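Flovska 邮件列表 · 旧房翻修
主题：Re: Re: 厨房墙砖错缝，两头总剩窄条
发件人：Gilmar Nogueira
日期：2021年1月23日

各位好：

这个话题我前两天只回了一半，说的是找平，排砖没来得及写。Lamisi 后来又补了一封，把尺寸给全了，我今天把两件事并在一起回。没跟上前面的人，看这一封也够。

先把背景交代一下。Cassim 那栋楼是老砖墙，厨房长边一面墙净宽365厘米，两头都顶到阴角，没有门窗打断。原来的墙砖已经铲掉，底下的砂浆层有的地方还牢，有的地方一敲就空。新砖定的是 Omden 的哑光浅灰，长边400毫米，短边正好是它的一半，横着贴，错缝。缝宽三毫米。下柜已经订了，台面选了带灰色纹路的人造石，所以墙面不想再花，砖缝的走法就成了这面墙上唯一看得出讲究不讲究的地方。

我自己前后贴过四个厨房，两个是自家的，两个是帮亲戚。第一个贴得很难看，阴角那里一溜窄条，宽度还上下不一样，住了几年，每次洗碗都看见。所以下面说的大部分是返工得来的，书上也有，只是书上的墙都是直的。 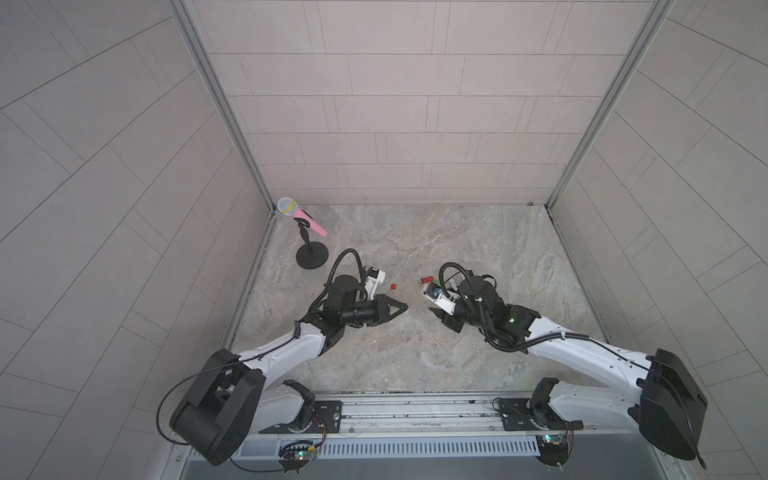

Lamisi Abubakari 写道：

> 谢谢 Gilmar，找平那部分我照做了，空鼓的地方全敲掉重新抹，干透以后拿长尺靠过，比原来好得多。
>
> 排砖还是没弄明白。我把墙宽除了一下，整砖加缝正好能摆九块，还多一点点。多的这一点点分到两边，每边只有一厘米出头，再扣掉一道缝就更窄。这种条子我切不出来，切出来也粘不牢。
>
> 我想那就把整排往旁边挪半块，两边各剩半块多，看着很好。可是错缝的下一排又要挪半块，挪回去以后窄条又出来了。等于单数排好看，双数排难看，怎么挪都有一半的排是坏的。
>
> 瓦工说可以从左边阴角直接用整砖起，全部误差赶到右边去，右边那一头做吊柜和冰箱，挡住就算了。可是冰箱上面那一段还是露着的，而且以后冰箱要是换位置呢？
>
> 还有一个问题，转角怎么办。长边这面墙两头都接短墙，短墙也要贴同样的砖。砖缝要不要绕过去接上？我在别人家看到过接得很好的，也看到过完全不管的，好像也没有多难看。
>
> 最后问一句，胶用多大齿的抹子。卖砖的说随便。
>
> Lamisi

下面一条一条回。

一、窄条是怎么来的

Lamisi 算得没错，我把数写出来，大家可以对一下。一块砖加一道缝是403毫米，墙宽3650毫米。九块砖连同中间的八道缝，占去3624毫米，余下26毫米，两边平分是13毫米，再各扣一道缝，实际要切的条子只有10毫米宽。陶瓷砖切到这个宽度，手动推刀肯定断，用水锯能切出来，但背面粘不上多少胶，以后填缝一收缩，头一个松的就是它。

改成以砖缝居中，中间那一段是八块整砖，占3221毫米，余下429毫米，每边214.5毫米，扣一道缝，切出来是211.5毫米，比半块砖略大。这一排很好。

问题出在对半错缝上。对半错缝只有两种排，一种是砖缝居中，一种是砖居中，两种排上下交替。墙宽碰巧接近整砖数的倍数时，其中一种一定出窄条，左右平移没有用，移了以后一边宽了，另一边更窄，再移就变成单边缺一块。这是墙和砖的尺寸决定的，瓦工手艺再好也躲不过去。

二、我的建议：改成错三分之一

不要对半错，每排错三分之一块，也就是134毫米。仍然从最好的那一排出发：

甲排：左边211.5，中间八块整砖，右边211.5。
乙排：左边77.5，中间八块整砖，右边345.5。
丙排：左边345.5，中间八块整砖，右边77.5。

单位都是毫米。三排轮着来，最窄的一块是77.5，手推刀可以切，背面有足够的面积吃胶。三种排的整砖数一样，算料也方便。

有人会问，三排轮着来是不是会出现一道往一个方向爬的斜纹，像楼梯。会的，如果严格按甲、乙、丙、甲、乙、丙往上走，远看确实有一条斜线。喜欢的人觉得有变化，不喜欢的人觉得墙在歪。我自己第三个厨房就是这样贴的，家里人意见不统一。要避开也很容易，顺序改成甲、乙、甲、丙这样循环，斜线走一步就折回来，看着像是随手错开的。注意乙排和丙排之间同样错开三分之一，所以这三种排怎么上下挨着都可以，只要同一种别叠在一起。

还有一个理由支持错三分之一。长砖多少都有点弯，中间微微鼓起来，两头低。对半错缝的时候，上一排砖的最高点正对着下一排两块砖的最低点，灯从上面打下来，一道一道的影子很明显。错三分之一，高低差小一些。厨房吊柜底下一般都装灯，贴着墙往下照，正好把这个毛病全照出来。Omden 这种砖我手上没有，不知道弯多少，Lamisi 可以拿两块面对面合起来，捏住一头，看另一头翘不翘。

三、墙不是直的怎么办

上面的数都是按3650一个宽度算的。老墙上下宽度不会一样，我量过的最离谱的一面，上面和下面差出一指宽。所以请在三个高度各量一次，台面高度、吊柜底和顶上，再把结果写在墙上。以最窄的那个数为准排砖，差额留给两头的切砖去吃。

这里就看出两头留宽一点的好处。77.5毫米的条子，上下差几毫米，眼睛基本分不出来。10毫米的条子差几毫米，就是从一个窄楔子变成没有。我第一个厨房就是这么坏的。

中线用铅垂吊，不要从墙角量过来。墙角是斜的，从墙角量出来的中线也跟着斜。吊好以后弹一道墨线，从台面一直到顶，甲排的中间那道缝就压在这条线上，乙排和丙排在线的两侧各量134毫米做记号，以后每一排都有对照，不会越贴越偏。

水平线同理，不要拿地面当基准，也不要拿台面当基准，除非台面已经装好并且用水平尺校过。Lamisi 的下柜还没到，那就先在墙上钉一条托板，用水平尺找平，砖从托板往上贴，底下那一排等台面装好再补。托板一定要直，我用的是18毫米厚的多层板裁的条，比现成的木方直，也不容易翘。钉的时候多钉几个点，一排砖连胶压上去分量不轻。

四、先干摆

不管纸上算得多好，先在地上摆一遍。把三种排各摆一行，整砖之间夹上十字卡，两头放切好的样砖，总长用卷尺拉一下，看和墙宽对不对得上。砖的实际尺寸和标称常常有出入，单看一块是小数目，八块累起来就多了。对不上的时候调两头的切砖，不要去调缝，缝宽一变，整面墙都看得出来。

摆的时候从几个箱子里混着拿。同一批号也会有一点深浅，整箱整箱贴上去，墙上就是一块一块的色斑。浅灰色尤其明显，白的和深的反而好些。开箱以后先看批号，不一样的退回去，不要等贴到一半才发现。

还有插座。Lamisi 上次发的草图上，水槽右边有两个插座盒，左边有一个。把盒子的位置也量在中线两侧，画到排砖图上，看边缘落在砖的什么地方。最怕的是盒子的一边离砖缝只有一点点，那样要在砖上切出一条很细的边，多半会裂。有这种情况，趁墙还没贴，把线盒挪一两厘米，比贴的时候跟砖较劲省事。

五、转角
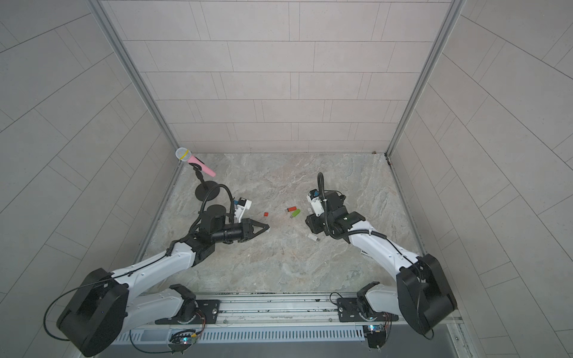

砖缝要不要绕过转角接上，我的看法是横缝一定要接，竖缝的错法可以不管。横缝在两面墙上差出几毫米，站在水槽前一眼就看见，因为视线正好顺着缝走过去。竖缝就不一样，两面墙在阴角相交，人同时看到两边的时候，总有一边是斜着看的，宽窄本来就不好比。再一个办法是在角上立一根竖条把两面墙隔开，上面这张里三面浅灰的墙板都是错缝铺的，后面两个角各有一根竖的铝条，眼睛走到竖条那里就停一下，不大会去追两边的竖缝对没对上。厨房里用的收口条比这个细得多，道理一样，颜色选和填缝剂接近的就行。

如果想让竖缝也接得好看，做法是把转角当成一块砖折过去。长墙乙排左边切下77.5，剩下的那一截贴到短墙同一排的起头，看上去像是一块砖弯过墙角。甲排和丙排也这样做。代价是短墙另一头剩多少就不由你了，得重新算一遍，而且每一块切下来的料都要写上排号，不能扔，不能混。我做过一次，累，效果是好的，不过来吃饭的客人没有一个人注意到。

阴角里那道缝不要用填缝剂，用同色的密封胶。两面墙各自有各自的伸缩，老楼尤其是这样，硬的填缝剂过一个冬天就裂一条线。砖也不要顶死到墙角，留两三毫米，密封胶填进去刚好。上面算尺寸的时候我没有扣这个缝，切砖的时候两头各少切一点即可。

六、抹子和胶

不能随便。这个尺寸的墙砖，墙面又已经找平过，我用6毫米方齿的。齿再小，胶不够厚，砖背面中间是空的；齿再大，胶从缝里挤出来，填缝之前还得一道一道剔。梳的方向要一致，横着梳，砖压上去以后左右轻轻搓一下，齿印就塌平了。贴完头两三块，掀下来一块看背面，胶沾满了再往下贴，没沾满就把抹子立得更直一点，或者砖背面也薄薄刮一层。

墙面有两种底子，老砂浆和新抹的，吸水不一样。新抹的那几块吸水快，胶梳上去一会儿就结皮，砖放上去看着粘住了，过几天一敲是空的。整面墙先刷一遍界面剂，让它吸水一致。我用的是 Odar 的，桶上写着可以直接用，不用兑水，别的牌子多半要兑，看说明。刷完等它干到不粘手，当天贴不完的部分盖一下，别让灰落上去。

一次梳胶的面积不要贪大，能在结皮之前贴完就行。Cassim 那边冬天有暖气，屋里干，结皮比夏天还快。我去年十二月帮亲戚贴的时候，暖气开着，梳好一片去接了个电话，回来全得铲掉。贴砖那两天把暖气关小。

七、瓦工的办法行不行

从左边整砖起，误差全赶到右边，这是省事的做法，不能说错。右边如果是顶天立地的高柜，我也会这么干，藏起来的地方没必要花力气。但是 Lamisi 说得对，冰箱上面还露一段，冰箱的位置也不是一辈子不变的。况且左边用整砖顶着一个不直的墙角，第一块砖和墙之间就会出现一道上宽下窄的缝，到头来还是要切。左右都切，反倒容易处理。

跟瓦工商量的时候，建议直接给他一张图，三种排各画一行，两头的尺寸标清楚，中线标清楚。口头说错三分之一，十个人有十种理解，有的人会从墙角量，有的人会从上一排的砖边量，量到第五排就乱了。给图的话他也好报价，切砖多出来的工可以单算。

八、算料

三种排都是八块整砖加两块切砖。甲排两块切砖都比半块大，一块砖只能出一块，所以这一排要用掉十块砖。乙排和丙排，77.5和345.5加起来超过一块，也得用十块。不过甲排切下来的余料有将近188毫米，足够给别的排出一块77.5，前提是没切崩，而且那一边朝墙角放，工厂的边朝外。这样乙排和丙排各能省一块。我一般不把这个省下来的算进订货量里，当作损耗的余地。另外多留一箱，收在阳台或者床底下，以后打孔打坏了，或者挪插座，有得换。同一个颜色过两年再去买，多半对不上。

短墙的尺寸 Lamisi 还没给，量好了发到列表上，我有空可以照样算一遍。量的时候记得把窗边那一段单独写，窗口两侧露出来的切砖要不要对称，这是另一个要先定的事，定了以后中线的位置才好说。

填缝剂的颜色前面有人推荐深灰，我不太赞成用在灶台后面，油烟上去以后深色泛白，比浅色还难擦。浅灰就可以，买一小包先在两块废砖之间填一道，干了再看，湿的时候比干了深不少。

Gilmar Nogueira

另：上一封里我说铲下来的老砂浆可以过筛再用，有人私下写信问比例。那只是填大坑的时候掺一点，外面一层还是要用新料，请不要整面墙都用它抹。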